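생활 소품 관찰과 손질 (3강) 법랑 머그

강의 노트
트루스카 생활공방 가을 학기

지난 시간에 나무 도마와 주걱을 이야기하면서 기름 먹이는 법까지 했지요. 집에 가서 해 보신 분들이 의외로 많아서 반가웠습니다. 도마가 너무 번들거린다는 분은 기름이 많았던 것이니 마른 천으로 몇 번 더 닦고 며칠 세워 두시면 됩니다. 오늘은 부엌에서 나무만큼이나 오래 쓰는 물건, 법랑으로 넘어갑니다. 그중에서도 머그 하나만 가지고 끝까지 가 보려고 합니다. 냄비나 주전자를 기대하신 분도 계실 텐데, 머그 하나를 제대로 볼 줄 알면 냄비는 저절로 따라옵니다. 냄비 이야기는 다음 시간에 넉넉히 하겠습니다.

1. 법랑이라는 것

법랑은 금속 위에 유리질 유약을 입혀 높은 온도에서 구워 붙인 것입니다. 머그의 경우 속에 든 금속은 대개 얇은 강판이고요. 그러니까 손에 드는 느낌은 쇠인데 입술에 닿는 느낌은 유리인, 조금 묘한 물건이지요. 저는 이 묘한 데가 좋아서 법랑을 모으기 시작했는데, 찬장 한 칸을 다 내주고 나서야 그만두었습니다. 그만두었다고는 해도 지난달에 또 하나 들였습니다만.

유리와 쇠는 성질이 다릅니다. 쇠는 부딪히면 휘고 유리는 부딪히면 깨집니다. 법랑 그릇을 떨어뜨리면 속의 쇠가 살짝 휘면서 겉의 유리가 따라가지 못하고 떨어져 나갑니다. 흔히 "이가 나갔다"고 하는 그 자리가 바로 그것입니다. 도자기처럼 두 동강이 나는 일은 없으니 튼튼하다고도 할 수 있고, 한번 떨어진 유리는 집에서 다시 붙일 수 없으니 까다롭다고도 할 수 있겠습니다. 저는 튼튼한 쪽에 한 표를 던집니다.

색은 유약에 섞는 안료에서 나옵니다. 흰색, 남색, 초록이 예전부터 흔했고, 빨강은 안료와 굽는 온도를 다루기가 조금 까다로운 색으로 꼽힙니다. 그래서 같은 빨강이라도 맑은 체리색부터 벽돌색, 포도주색까지 제법 차이가 납니다. 매장에서 고르실 때는 조명 아래에서만 보지 마시고 창가로 한번 가져가 보세요. 점원이 조금 이상하게 쳐다볼 수는 있습니다.

2. 놓고 보기

손질에 앞서 보는 연습을 합니다. 준비물은 머그 하나와 탁자 하나면 충분합니다. 머그를 비우고, 비스듬히 위에서 내려다보세요. 처음에는 그냥 컵입니다. 조금 있으면 테두리가 타원으로 보이고, 안쪽이 바깥보다 훨씬 어둡다는 것이 눈에 들어옵니다. 같은 빨강인데 안쪽은 빛이 덜 들어가니 적갈색처럼 가라앉고, 위쪽 벽은 거의 검게 보이기도 합니다. 입이 닿는 테두리에는 작고 하얀 반사광이 맺히지요.

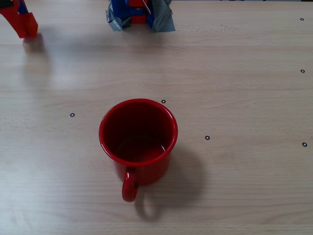 이 반사광이 점검할 때 큰 도움이 됩니다. 유약이 고르게 살아 있으면 컵을 돌릴 때 빛이 테두리를 따라 매끄럽게 미끄러집니다. 어딘가에서 빛이 툭 끊기거나 일그러지면 그 자리를 손끝으로 살살 만져 보세요. 까끌하면 유약이 상한 것이고, 매끈한데 빛만 흐리면 대개 물때입니다. 한 바퀴를 천천히 돌리되, 급하게 돌리면 놓칩니다. 저도 성격이 급해서 꼭 두 번씩 돌려 봅니다.

겉면도 같은 방법으로 봅니다. 다만 법랑에는 일부러 잔점을 넣은 것이 많습니다. 이 점을 얼룩으로 알고 박박 문지르시는 분이 학기마다 꼭 계십니다. 고르게 흩어져 있으면 무늬, 한군데 뭉쳐 있고 갈색이 돌면 녹을 의심하세요.

손잡이는 따로 봅니다. 고리 모양 손잡이가 몸통과 만나는 위쪽과 아래쪽 이음매가 제일 약한 곳이고, 설거지할 때 수세미가 잘 닿지 않아 차 얼룩도 여기에 모입니다. 그림자도 한번 보세요. 빛이 한쪽에서 들어오면 탁자 위에 손잡이 모양이 그림자로 한 번 더 나타나는데, 연필로 컵을 그려 보고 싶으신 분은 이 그림자부터 따라 그리시면 형태 잡기가 한결 수월합니다. 그림 수업은 아니지만 해 보시면 재미있어요!

3. 날마다 하는 손질

미지근한 물에 중성세제를 조금 풀고 부드러운 스펀지로 닦습니다. 이것으로 대부분 끝입니다. 철 수세미와 거친 연마 가루는 쓰지 마세요. 유리에 잔금이 가면 그 금에 커피가 들어앉고, 한번 들어앉은 커피는 집주인보다 오래 삽니다.

뜨거운 컵을 곧바로 찬물에 담그는 일도 피해 주세요. 쇠와 유리가 줄어드는 정도가 달라 유약에 금이 갈 수 있습니다. 캠핑 가서 모닥불 옆에 두었다가 계곡물에 담그는 분들, 마음은 알지만 잠깐만 참으시고요.

닦은 다음에는 마른행주로 물기를 훔칩니다. 특히 테두리 아래쪽과 바닥 굽을 챙기세요. 저는 행주 한 장을 아예 법랑용으로 정해 두고 씁니다. 전자레인지에는 넣지 않습니다. 속이 쇠라는 것을 잊지 마세요.

4. 차 얼룩 빼기

안쪽이 누렇게 물들었을 때 쓰는 방법입니다. 안쪽이 진한 색인 컵은 얼룩이 잘 안 보여서 방심하기 쉬우니, 손가락으로 만져 미끈한 막이 느껴지면 한번 해 주시는 것이 좋습니다.

따뜻한 물을 컵에 채우고 베이킹소다를 2작은술 넣습니다. 저어서 잘 풀어 준 다음 그대로 3시간 둡니다. 저는 저녁 준비를 시작하면서 담가 두었다가 설거지를 마칠 즈음 비우곤 합니다. 비운 뒤에는 스펀지로 둥글게 문지르고 맑은 물로 헹구세요. 그래도 남아 있으면 다음 날 한 번 더 합니다. 힘으로 해결하려고 하면 꼭 탈이 납니다.

식초는 권하지 않습니다. 유약에 따라 광택이 죽는 경우가 있고, 광택은 한번 죽으면 되살릴 길이 마땅치 않습니다. 레몬도 마찬가지고요.

5. 이가 나간 컵

테두리나 안쪽의 유약이 떨어졌다면 마시는 용도로는 그만 쓰시는 게 좋습니다. 조각이 더 떨어져 음료에 섞일 수 있습니다. 바닥이나 겉면이 조금 상한 정도라면 물기를 잘 말려 가며 더 쓰셔도 괜찮지만, 녹이 번지는지는 가끔 살펴보세요.

은퇴한 컵도 쓸모가 많습니다. 연필꽂이, 숟가락꽂이, 작은 다육이 화분이 되지요. 화분으로 쓰실 때는 물 빠질 구멍이 없으니 물을 아주 조금만 주셔야 합니다. 저희 집 창턱에도 하나 있는데, 다육이보다 컵이 더 예쁘다는 말을 자주 듣습니다. 다육이한테는 미안한 일입니다.

6. 넣어 두기

겹쳐 쌓을 때는 사이에 얇은 천이나 키친타월을 한 장 끼웁니다. 손잡이에 걸어 두는 것도 좋은데, 옆 컵과 부딪히지 않을 만큼 간격을 띄우세요. 오래 넣어 둘 컵은 하룻밤 엎어 말린 뒤에 넣습니다. 덜 마른 채 상자에 들어간 컵은 봄에 꺼내면 꼭 굽에 녹이 앉아 있습니다.

과제

집에 있는 법랑 그릇 하나를 골라 2번의 방법으로 한 바퀴 살펴보고, 상한 자리와 무늬를 구별해 종이 한 장에 적어 오세요. 법랑이 없는 분은 도자기 컵으로 하셔도 됩니다. 그림을 곁들이면 저는 더 기쁩니다만 점수와는 관계없습니다.

다음 시간 안내

다음 시간은 법랑 냄비와 주전자입니다. 탄 자국이 있는 냄비가 있으면 씻지 말고 그대로 가져오세요. 수업은 늘 하던 대로 17:30에 시작하고, 물을 쓰는 실습이 있으니 앞치마와 마른행주를 꼭 챙겨 오시기 바랍니다.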